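Chapter 3
Choosing and Comparing Grippers

What you will be able to do by the end of this chapter

Describe the main parts of a two-finger gripper and say what each one contributes to a grasp.
Set up a fair comparison between two grippers, using the same objects, the same table and the same rules.
Keep a trial log that another person can read six months later without having to telephone you.
Recognize when a poor result belongs to the gripper, and when it belongs to the hand, the camera or the controller behind it.

3.1 Begin with the things on the table

When I first started teaching this material, I opened with motors. It seemed the natural place to start, and I had a very handsome set of slides about torque, and I watched class after class go quietly glassy while I showed them. Then one June my colleague Gun-woo Chae took over the lab section for me, and he began by asking everyone to empty their bags onto a bench and pick the one item they would least like to hand to a robot. They argued over it for the whole hour! Keys, a half-eaten pastry, a silk scarf, a pair of glasses folded up in a cloth. By the end of the session they had worked out for themselves most of what I had been planning to tell them, and I have started with objects ever since.

So let us do the same. Before you open a catalog, and certainly before you spend any money, look hard at what your gripper will be asked to hold. A block of machined aluminum is a kindly thing to pick up. It has flat sides, it weighs the same from one end to the other, and it keeps its shape when you squeeze it. Ordinary household things are much less polite. Cloth folds away from the fingers. A thin wrapper lies so close to the table that there is hardly an edge to catch. A bottle may roll, and a full one behaves very differently from an empty one even though the two look alike to a camera.

A stuffed toy is a good object to think about here, and you will meet one several times in this chapter. It gives under pressure, so the fingers may close a long way before they have any real hold. It has legs and ears that offer tempting places to grab, some of them much better than others. And it has no single correct width, which is a nuisance if your controller expects you to type one in. Take a moment with Figure 3.1 and ask yourself where you would put the fingers, and from which direction you would bring them in.
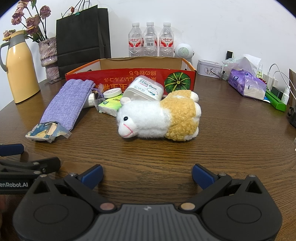

Figure 3.1 A hand-held gripper, fingers open, with a plush sheep on the table among soft, rigid and crumpled objects.

Did you choose the body, or one of the legs? Most of my students go for the body, coming straight down from above, and it is a sensible first answer. Now try the same exercise with the lavender pouch beside the sheep. You will probably find that your plan for the one is not much help with the other, and that small discovery is really the seed of the whole chapter. A gripper is good or bad at particular things, in particular positions, and a comparison that forgets this will tell you very little.

3.2 The parts that matter

Look again at the blue rubber pads in the figure. The pad is the part of a gripper that touches the world, and I would encourage you to pay it more attention than anything else on the first day. A soft pad spreads the load and follows the shape of the object a little. A hard one keeps its shape, so you know more exactly where the object sits once you have hold of it. Neither is better in general. Pads also wear and pick up dust, and they should be wiped down between sets of trials, and please write down that you did it.

Next comes the opening, meaning the greatest distance between the fingers. Beginners like a wide opening, and I understand why, as it seems to promise that everything will fit. But open fingers need room on either side of the object on the way down, and on a crowded table that room may already belong to something else. Measure the opening with the pads fitted – makers sometimes quote it without them.

Last, there is the way the gripper is carried. It may be bolted to an arm or held by a person. A hand-held tool is quick to try out, and it lets you test an idea about fingers before you have written a line of motion code. The price is that a person helps without meaning to. We tilt our wrists, we slow down, we nudge. Keep this in mind whenever you set hand-held results next to results from an arm.

3.3 A worked comparison

In the rest of the chapter we will follow one comparison from start to finish. It was carried out in our own teaching lab at Brosesside, between two grippers built by former students, which we call the Seok and the Elen. The Seok has short fingers and thick pads. The Elen has long, slender fingers and closes more slowly. Both were mounted on the same arm and run from the same controller, a plain program named Drestidano that does very little and does it the same way every time.

We chose 12 objects and gave each gripper 200 attempts, with the order shuffled. An attempt counted as a success only if the object was lifted clear of the table and held there for 3 seconds. You may think that rule too strict or too easy, and you are welcome to. What matters is that we wrote it on the wall before the first attempt and left it alone until the last.

You will find the results in Section 3.5. Please try not to peek! Work through the warm-up below first, and keep your answers somewhere safe, as we will return to them.

Warm-up

Choose five things from your own kitchen or desk. For each one, note whether it is stiff or soft, whether it is likely to roll, and where you would grasp it. Then turn each object onto its side and make your notes again. Mark every object for which your chosen grasp changed, and bring the list with you to the first lab session.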